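Table Coverings and Reverberant Noise in a Shared Dining Room

Student project report, Acoustics and Building Services
Submitted 18 Apr 2026

1. Background

The dining room at Idden residence has a concrete floor, plaster walls and a flat ceiling. Residents have complained about noise at the evening meal since October. Acoustic ceiling panels were priced by Skandance but fell outside the maintenance budget, so this project looked at whether cheaper soft furnishings would make a measurable difference.

2. Method

The room has a volume of 172 cubic metres. Reverberation time was measured by the interrupted noise method, using a loudspeaker in one corner and a sound level meter at two positions. The meter was an Inovton handheld unit, calibrated before and after each session. Three conditions were tested: bare tables, tables with plastic-coated cloths, and tables with heavy woven cloths over felt. Windows and doors were kept closed and the room was unoccupied during each decay.

A total of 141 decays were recorded. Those with a background level too close to the signal were discarded, leaving nearly 90 per cent for analysis. Results were averaged by octave band from 125 Hz to 4 kHz.

3. Results

Plastic-coated cloths gave no change outside the measurement error in any band. The woven cloths over felt shortened the reverberation time at 2 kHz and 4 kHz, with little effect at 500 Hz and none below it. This agrees with the thin layer model in Ásgeirsdóttir's course notes - a porous layer a few millimetres deep absorbs very little at long wavelengths.

4. Surface types

Hard, shiny tabletops and coated coverings were treated as reflective in the calculations. Small loose textiles were left out of the area totals.
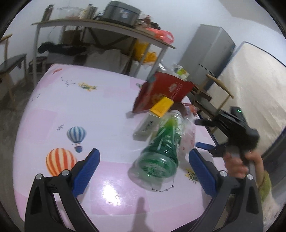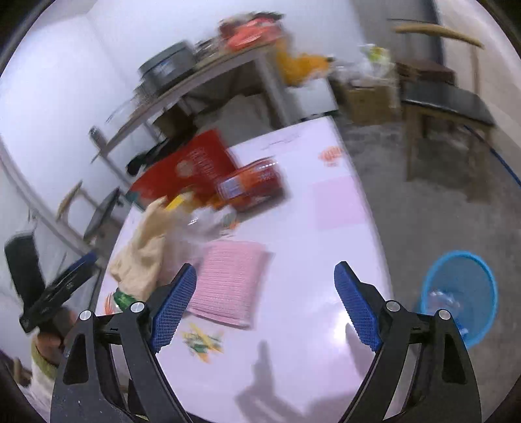
The largest source of error was the position of the chairs, which were upholstered and were not always returned to the same place between sessions. A repeat survey should mark their positions on the floor with tape. It should also include an occupied condition, as seated people absorb far more sound than any of the cloths tested.

5. Recommendations

Table coverings alone are not recommended as a noise treatment for this room. Felt pads on chair legs and a heavy curtain along the north wall should be tested next, using the same meter positions.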